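I have been reading aloud at our library for six years now, and in all that time I have never seen a child improved by a sticker.

I bring it up because the reading scheme is back. It starts in December this time, it is called the Zaltov Reading Trail, and every child who joins gets a folded card with 100 little squares on it. You read a book, a grown-up signs a square, and when the card is full you get a medal and your name goes up by the front desk. There is talk of the whole town getting to 1000 books by spring. I asked what happens at 1000 and was told there would be a banner.

I am not against banners. What I doubt is the idea that a five-year-old who doesn't much fancy books will start to fancy them once somebody is keeping score. The ones who fill the card are the ones who would have read the books anyway. I know this because I have signed their squares. The others lose the card in the first fortnight, and then they stop coming to story time as well, as they think they are behind. Behind at what, I'd like to know.

Last year a boy asked me if The Snail Who Went to Hong counted as one book or two, as we had read it twice. I said two. His mother said one. We never got round to talking about the snail, and it's a very good snail.

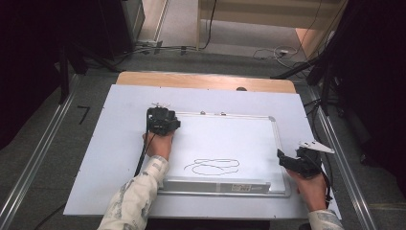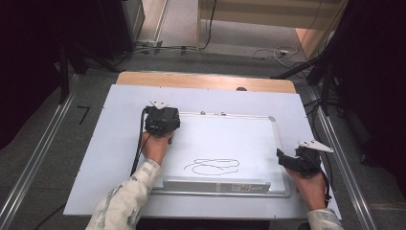
Then there is the choice of books. The trail comes with a list, and the list comes from Bumitz, who also print the cards and, by pure chance, publish a good many of the titles. I took six of them home and read them at the kitchen table with a pot of tea. Four had a lesson in them you could see coming from page two. A bear learns to share. A cloud learns to share. One was quite funny, about a goat who gets a job in a bank, and I'd happily read that to anybody. The sixth rhymed "giraffe" with "enough", and I'm afraid I put it down.

Vittoria Bassi, who runs the under-fives group over at Pitlow, thinks I'm being a misery about it. She did the trail last winter and says her numbers went up. I asked by how much and she said "loads". I asked whether they stayed up once the medals had been handed out and she changed the subject to parking. She's very good at her job, and children sit still for her who won't sit still for their own grandparents, so I would put the full room down to Vittoria and leave the cards out of it. She won't hear of that either.

The budget bothers me too. The packs for our branch cost 600 pounds. That's a lot of picture books, even new ones, even in hardback. Our copy of the one about the lighthouse has had its last page missing for so long that I do the ending from memory, and I've noticed that it gets a bit longer each time. There's a whale in it now. I don't think there was a whale.

Anyway, I've said I'll sign the squares, as it isn't the children's fault and somebody has to. But I shall be reading what I like at half past ten, list or no list, and if we want the goat three times in a row we'll have the goat three times in a row. Parents can sort out the sums between them.

If anyone has a complete copy of the lighthouse book and could tell me how it ends, please leave a comment. I'd like to know before the next time I'm asked for it.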